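Benchtop Tidying: Tips for a Kitchen That Works With You

Posted in Kitchen, June

I love a clear bench. I really do! Our place in Claddale has a kitchen you could cross in three steps, and for years every bit of flat space in it was covered by breakfast. Then we moved the kettle, threw out a bread bin and started doing a proper reset each evening, and I've been a bit evangelical about it ever since. These are the tips I keep passing on to people, so I've finally written them up in one spot.

Start with everything off

Take the lot off the bench. Toaster, fruit bowl, knife block, the pile of takeaway menus, that jar of pens. Put it on the floor or the dining table and give the bare surface a good wipe with warm water and a squirt of dish soap. Then leave it bare and go have a cuppa. I mean it – look at it for a while before you put anything back. It's amazing how much you won't want to return once you've seen the bench without it.

When you do start putting things back, go by how often you use them. Daily things earn a place on the bench. Weekly things go in the cupboard at waist height, and the fondue set can live up top with the Christmas platters (ours hasn't come down in ages, and I'm fine with that).

Set a 20 minute timer

I do my evening reset at 7:30, after the dishes, and I put 20 minutes on the oven timer. Most nights I'm done well before it goes. The timer stops me wandering off to reorganise the spice drawer, a favourite hobby of mine but a terrible one to begin at bedtime.

My order goes like this:

Food first. Anything open gets a lid, anything cut gets wrapped and put in the fridge.
Dirty dishes next, straight to the sink.
Clean dishes back to their cupboards.
Wipe from the back of the bench toward you, so the crumbs end up in your hand.
Tea towel in the wash, fresh one on the hook.

Pale benches and stains

If you have a white or light coloured bench, you already know about turmeric and beetroot. Get to the spill quickly with cold water and a soft cloth. For anything that has set, mix bicarb soda with a little water until it's like toothpaste, pat it on, leave it for 23 minutes (that's one episode of my show, so I never forget it!) and wipe it off gently. Try it on a hidden corner first. Keep it well away from natural stone unless the maker says it's fine, and the same goes for vinegar and lemon.

Berries and beets get cut on a board now, always, even when it's only one.

Colour coding, sort of

This is my favourite bit. We have a mix of op shop crockery in all sorts of soft colours, and at some point I began giving each colour a job. Small blue-rimmed bowls are for fruit and snacks. Big plates are for meals and for carrying things to the table. Anything green is for washing and draining. It sounds fussy, but the kids picked it up in no time, and they can set up their own afternoon snack without emptying three cupboards to find a bowl.

You don't need to buy a thing to do this. Group what you have, pick a shelf for each group and stick a strip of masking tape on the inside of the door with the name on it. The tape peels off cleanly when you change your mind, and you will change your mind.

Looking after the fruit

Strawberries go in the fridge dry and whole, with the green tops still on. I line a container with paper towel and wash only what we're about to eat, in a colander under a gentle cold tap, then let them drain properly before they go in a bowl. Soggy berries go mouldy so fast.

Oranges are easier. Whole ones keep nicely on the bench for the week, longer in the crisper. Once you've cut one, wrap the rest or pop it cut side down on a saucer and use it by the next day.

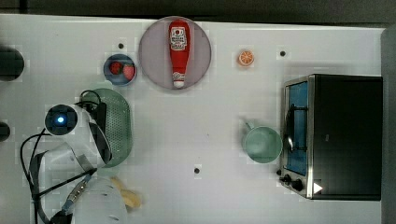
Sauce bottles deserve a mention too. Wipe the neck and the cap with a damp cloth before they go away, every time, and you'll never have to chip off that crusty ring again. When you're getting down to the last of the tomato sauce, store the bottle cap down in the fridge door if the shape allows it. Ours has a tapered end and tips over the minute the door opens, so I stand it in an old mug.

Mugs, by the way, are the great secret of our kitchen. Chipped ones hold dish brushes, pegs, teaspoons and the odd sprig of parsley. The good ones hang on hooks under the shelf so they don't eat up cupboard space. If yours are stained with tea, a spoonful of bicarb and a damp sponge brings them up beautifully.

Toaster ovens and other big things

Leave clear space around anything that heats up, as much as the manual asks for. Empty the crumb tray more often than you think you should (I do it when the recycling goes out) and let it go stone cold with the plug pulled before you clean it. A dab of dish soap on a soft cloth handles the glass, and a second cloth with plain water takes off the streaks.

Try to park the big appliance at one end of the bench so the longest clear run is left for chopping and rolling. We gained 70 centimetres of workspace by sliding ours over to the corner, and I made scones that same afternoon to celebrate!

Next up I'm tackling the pantry, beginning with the flour shelf. Send me your container labelling tricks before then – I'm still using masking tape in there too.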